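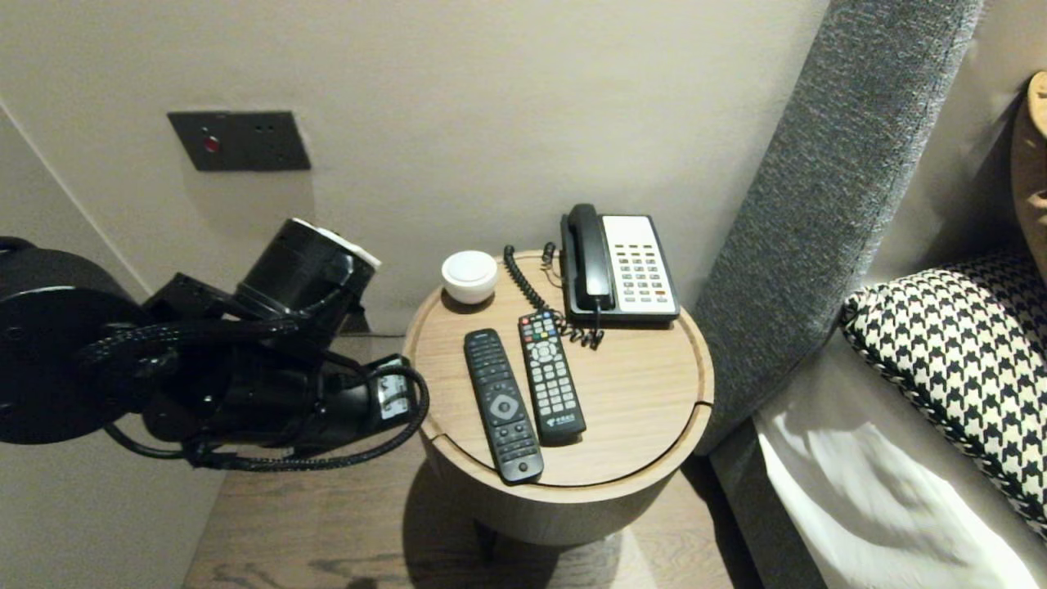
The Tollside bedside table was reviewed by the Hidness Residence Services office as part of its regular assessment of furniture for guest and visiting staff rooms. The review covers delivery, assembly, daily use, and cost over the expected life of the item. Guest rooms in the residence vary in layout, and the space between the bed and the wall is often the hardest to furnish well. A round top in light wood suits a corner of this kind, standing between a beige wall and a gray upholstered headboard, and it leaves no sharp corner for a guest to meet in the dark. Rooms with a wall plate near table height also call for some care in placement, so that the plate can still be reached.

Background

The residence has used the Byun square nightstand for many years. It is a sturdy piece with a drawer and a lower shelf, but replacement drawer runners are no longer supplied, and several units have been withdrawn for that reason alone. In April the office asked for samples of three possible replacements. The Tollside was the only one of the three delivered on the date agreed, and it was placed in rooms on the second and fourth floors.

Delivery and assembly

Each table arrives in a single flat carton. The top was well protected with molded pulp at the rim, and none of the samples showed damage on arrival. The instructions are printed on one sheet and rely on drawings. Two of the drawings show the base from opposite sides without saying so, and staff assembling the table for the first time attached the base the wrong way around. Once this was understood, the remaining tables went together without difficulty. The hex key supplied is short and uncomfortable to use. Maintenance staff preferred their own.

Daily use

Guests were asked to complete a short comment card at checkout. Most remarks concerned the size of the top, which holds a lamp, a telephone, and a glass of water but leaves little room for a book of any size. Several guests missed the drawer. One asked where the Bible had gone. It is now kept in the wardrobe.

The surface cleans easily with a damp cloth and a mild soap. Housekeeping tested the usual spray cleaner on the underside before using it on the top and found no change in color. Cups left overnight produced a faint ring on one sample, which came out with furniture polish. Coasters have been added to the room supply list.

Stability is good on hard floors. On the thicker carpet of the fourth floor the table rocks slightly until the feet have settled, and the adjustable glides do not extend far enough to correct this fully. Young-sook Jeon, who supervises housekeeping on that floor, reports that her staff move the table by lifting from the base – a sensible practice, as the top should not be used as a handle.

Cost and supply

Orders are placed through Pollbridge, which quotes $83 per table for the quantity under consideration. The current furniture allowance for guest rooms is $4,000, and the office has set aside $600 of that sum for spare parts and touch-up materials. Pollbridge sells glides and fasteners separately and has confirmed that tops may be ordered without a base. The residence regards this last point as important, given its experience with the Byun.

Recommendation

The Tollside is recommended for single guest rooms with hard flooring. It is not recommended for the fourth floor until a longer glide is available, nor for rooms used for stays of more than two weeks, where a drawer is expected. Existing Byun nightstands in good condition should remain in service. Room supervisors who wish to request a table may do so on the standard furniture form, noting the floor covering and the side of the bed on which the table will stand.

Residence Services, Hidness
Wednesday, May 27, 2020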